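Packing the Box: What Our Team Did for the Spring Automation Project

Write-up by Hammad Abbasi, with corrections from Zubaida and Kiyoshi

So our assignment was called "kitting," and before this class I'd never heard the word. It just means putting the right set of things in a box. A mouse and a couple of cables go in a mailer carton, on top of the printed sheet that's already lying there, and the robot is supposed to do it with two arms. Zubaida Rajput picked it off the topic list before the rest of us had opened the email, and I was mad for a day because I wanted the one with the ping-pong balls!

There were four of us. Zubaida did the labeling tool, Kiyoshi Honda handled training (he's the only one who can read a loss curve without getting upset), Saqib Rind and I did most of the driving, and I got stuck with the write-up. We named the project Losetti, after the pizza place where we split up the jobs.

How we did it

We went with learning from demonstrations. One of us drives the arms through the whole task, the cameras and joint positions get recorded, and the model trains on that. Our plan said 251 clean runs. We ended up with 227 we were willing to keep, and I'll get to why.

Every run starts with the box open and the items out on the table. We moved the starting spots between runs, because our first little model had learned one mouse position by heart and went there no matter what. Kiyoshi made us a sheet of layouts and we followed it most of the time – Saqib liked to freestyle.

The order of the items was a real argument. I wanted the mouse first because it's the hardest, and Zubaida wanted the thick power cord first because it takes up so much room. We tried it both ways for an afternoon and hers was better, so power cord first it was. (She has asked me to put that in writing. There you go.)
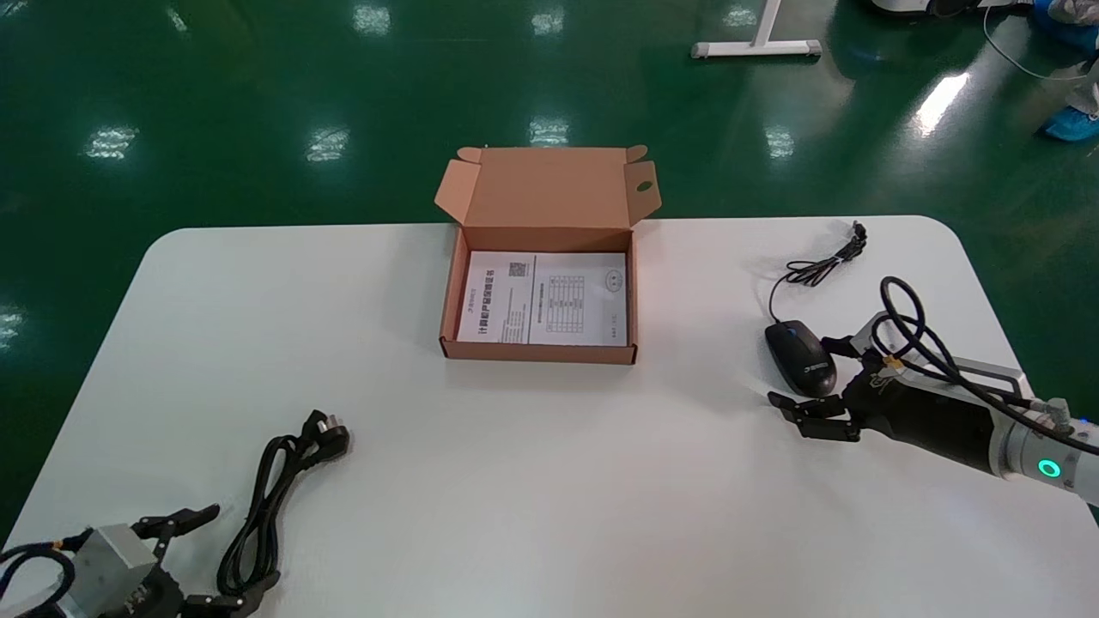
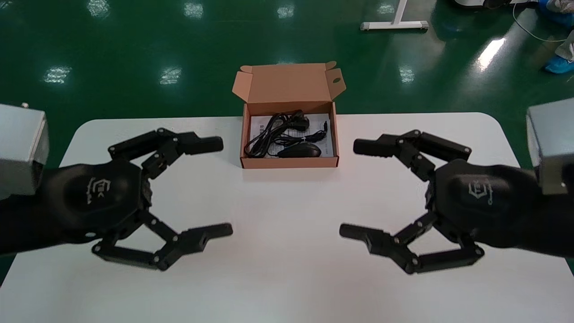
Mouse still on the table in the first picture, mouse and cables in the box in the second.

What was hard

Cables, cables, cables. A mouse is easy to think about because it keeps its shape, but its cord goes wherever it feels like, and a bundle of power cord is worse. If you grab one loop, the rest of it swings. If you grab near the plug you get better control, but then the loops can drag over the wall of the box on the way in and hang there. Most of the runs we threw out were exactly that, a loop left hanging over the side.

The other thing was two hands. I drove for a whole Tuesday using basically one arm, and when Kiyoshi looked at the recordings he asked me, very politely, if the other one was broken. After that we made a rule that the second arm should come over and help whenever a cable was involved, and the runs got smoother right away.

Also the box! It's a shallow one, so you don't have to reach down far, but it weighs almost nothing and it slides if you bump it. We got better at coming in from above.

Where it stands

The trained model places the power cord pretty well. It gets the mouse most of the time if the cord isn't underneath it. The thinner cable is hit or miss, and we never got it to notice that something was sticking out and go back to fix it. Kiyoshi thinks we'd need something like 1000 runs for that, and I believe him, but I'd like somebody else to drive them.

If we get to keep going in the fall, we want to try closing the lid too. Saqib already has a sketch for which flap goes first. The layouts sheet and the labeling tool are in the class folder under Losetti, and you should ask Zubaida before you change anything in the tool.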